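# Quilting in the Lerow Valley

Quilting in the Lerow Valley is a household craft practised in the farming towns of Nanham, Metimen and Bech. It is known for pale grounds, rounded printed motifs and a heavy use of plain red in bindings and patches. 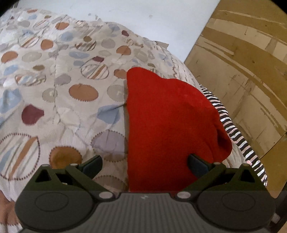 The valley had a population of 2,332 at the last count, most of it in Nanham. Settlers brought wool batting and flour-sack cotton, and early quilts were tied with yarn at the corners of each block. Hand stitching became usual once the Metimen store began to stock finer thread.

## Materials

Cotton is the usual top fabric. Backings are often flannelette, which is warmer but shrinks more in the wash, so makers soak it first. Wool batting is still preferred in Bech - the highest of the three towns - where frost can settle as late as November.

## Patterns

The standard bed quilt is set out in 15 rows. The Nanham Wheel, the best-known block, joins 24 wedges around a plain centre. Colours vary by family, though grey and off-white are common.

## Collections

The Metimen museum holds 141 quilts and a smaller number of tops that were never backed. Many are faded along the fold lines from storage in cedar chests. The collection is open to visitors on Tuesday afternoons, and a regional show is held at the Nanham hall each July.

## See also

- Patchwork
- Flannelette
- Wool batting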